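3.2 The room and the table

The study of small packing work was done in one room of the Bikbridge building. We did not choose a special laboratory for it, for we wanted a place where people normally pass, talk and put their things down. In our earlier study (Nieminen and Oksanen) the packing was done in a closed booth, and several participants told us afterwards that they had folded more neatly than they would fold at home. The booth made them feel as in an examination. For this reason we moved to a larger room with a whiteboard, office chairs and a wide opening to the next room.

All packing was done at a round table. In the booth we had used a rectangular desk, and there people placed the box parallel to the front edge almost without thinking. A round table gives no such edge. The participant must decide alone what is the front side of the box, and this decision is a part of what we want to study. The table top is pale, so a white cloth is not easy to separate from it by eye when the light is flat. Ghaffari proposed to cover the table with a dark sheet. We tried this in the pilot, but the sheet moved together with the cloth and we removed it again.

The light comes from long fluorescent fixtures on the ceiling. We kept them on during all the sessions, also in the morning. Pendant lamps in the room behind were not under our control and we did not include them in the analysis.
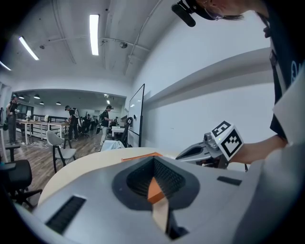
We also considered the question of noise and company. Other people could stand and speak in the neighboring room during a session, and we did not ask them to leave. Lindqvist wrote down each time a participant stopped the work and looked up toward the voices. These stops were later taken out of the working time but were kept in the notes, because a cloth that is left half folded often opens by itself and the participant must begin again from an earlier step. We return to this matter in Section 5.

3.3 The box and the cloth

The box is an orange cardboard box, shallow and rectangular. It was selected from a group of three boxes which Kitudent uses for sending small textile goods. The first of the other two was too deep, so the cloth could be dropped into it without any folding at all. The second had a separate lid, and the participants spent much of their time on the lid and little on the cloth. The selected box has a back panel that stands up when the box is open, with two curved cut-outs, and an open compartment in front. The participants understood quickly where the cloth should go, and our written instruction could therefore be short. It said only: "Put the cloth in the box so that the box could be closed."

The instruction does not mention folding. This was discussed for a long time among the authors. Longo was of the opinion that the word "fold" should be included, so that the results can be compared with the household studies of Räsänen. The others feared that the word would bring back the behavior from the booth. Finally we left it out, and the comparison with Räsänen is for this reason only made for the last stage of the packing.

The cloth is white and without print. It was washed before the first session and was not ironed at any time. An ironed cloth keeps its old fold lines, and people follow these lines with pleasure, which hides their own way of folding. Between two participants the cloth was shaken and laid on the table again by the same author (Oksanen).

We separate three final states of the cloth. "Flat" means that the cloth has at least one clear fold and that all its layers lie parallel to the bottom of the box. "Rolled" means that it forms one long body without free corners. "Heaped" means that the cloth is bunched in the compartment and no fold line can be followed from one side to the other. The border between the first and the third state was difficult in practice. A cloth can be folded well and then fall together when it is pushed against the wall of the compartment. We decided that only the state inside the box is coded, and not the intention which the participant had. Figure 2 shows the box with the cloth in the heaped state, near the front edge of the compartment.

Figure 2. The open box on the round table. Coded as "heaped".

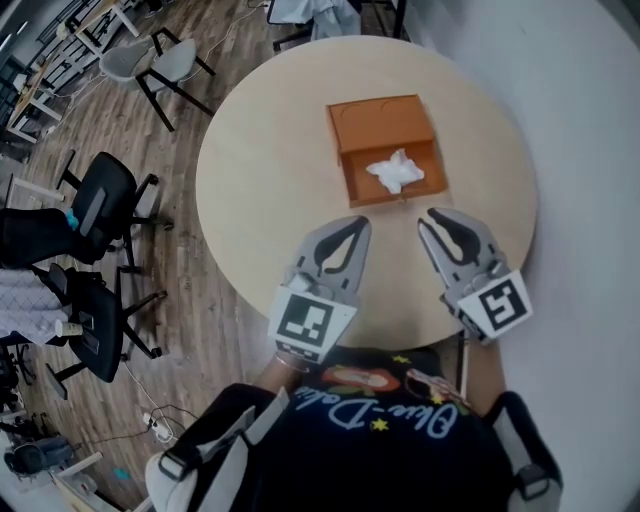 3.4 Coding of the material

Two of the authors coded the 82 packings independently of each other. The coding was finished in February 2022. When the two codes were different, a third author looked at the same packing without knowing the earlier codes, and the majority was taken.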